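Budget for a small robot arm setup at a tea shop training room, what did we forget?

Posted in Equipment and Purchasing
Asked by Bok-nam Kwon

Hello everybody. I help to run a tea school in Veldale, and next year we want to install one small robot arm that can lift and move teapots during our evening classes. The director gave me 4,000 dollars for everything and I must give her a written plan in September.

Until now I have two offers. Skidix sells a used arm with a gripper and a controller, and the price takes more than half of my money. Prestano has a rental, 400 dollars each month, with a wrist camera and service included, but the contract is minimum 4 months. I am not an engineer. I can read a manual and I can tighten a screw, but I have never written a program for a machine.

My questions are these. Is it wiser to rent first or to buy the used one? And which costs do people usually forget in such a plan? I would not like to go back to the director and ask for more money after she signed.
___

Choo
Member, Equipment and Purchasing

Rent first. I know the monthly price looks bad next to a used arm, but with a used arm you also buy every problem it has. Four months of rental is 1,600 and you still have more than half of your budget at the end of it, plus you know what you need.

What people forget, from my own bad experience:

Fingers for the gripper. The standard ones are made for boxes. A teapot with an upright handle is a strange thing to hold, and you will pay somebody to make fingers that fit, then pay again when they don't.
The table. It must not shake. We bolted ours to a cheap table and the arm was never twice in the same place.
Shipping both ways on the rental. Ask for this in writing.
Electrical work, if you don't have an outlet close to the table.
Insurance. Call them before you sign, because some policies want to know about moving equipment near customers.
Teapots. Buy spares of the cheapest kind and practice with these.

Also don't put hot water in anything until you are very sure. I would keep the first month dry.
___

tablesaw_marc

just buy the used one, rentals are a ripoff
___

Old Kettle
Member

I agree with Choo about renting, but I want to add something about the plan itself, as I had to write one for our culinary school and the first version was sent back.

Divide the money in two parts, what you pay once and what you pay every month. My director did not care so much which arm it was. She wanted to see the second part, and in my first version it was almost empty. Put there the rental, the insurance if it changes, replacement fingers, and your own hours. Your hours are the biggest cost and they don't appear on any offer. For me it was two evenings a week for a long time, and I already knew a little programming.

Then keep a reserve. I kept 15 percent and it was too small. For a first project I would now take a quarter of the budget and write it as its own line, so that it can't be spent on something nice.

Before you sign with Prestano, ask if you can bring your own teapot to them for half a day. Many rental firms allow this if you ask politely. Choose one shape of pot and stay with it for the whole rental — each new shape means new fingers or new positions to teach, and you lose a week. Matte dark pots on a pale table were easier for our camera than shiny ones, but this depends on the camera and on your lamps, so test it in the room where it will stand. And ask them who answers the phone on Tuesday evening when your class is waiting, as "service included" can mean office hours only.

About the used arm, I would ask Skidix for the number of working hours and whether the software license moves to the new owner. If they can't answer the second one, I would not buy it at any price.
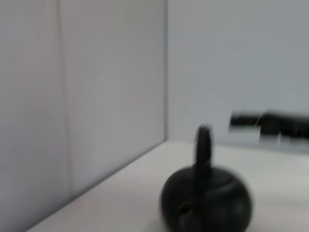

One more point for your director. Write in the plan what must be working at the end of the second month, in one plain sentence, for example that the arm lifts the pot by its handle and puts it down on a marked place. If it can't do this by then, you still have two months of rental to find out why, and you can decide about buying with a clear head. I can send you the headings of my plan if you write me a message, only the numbers I have to remove first.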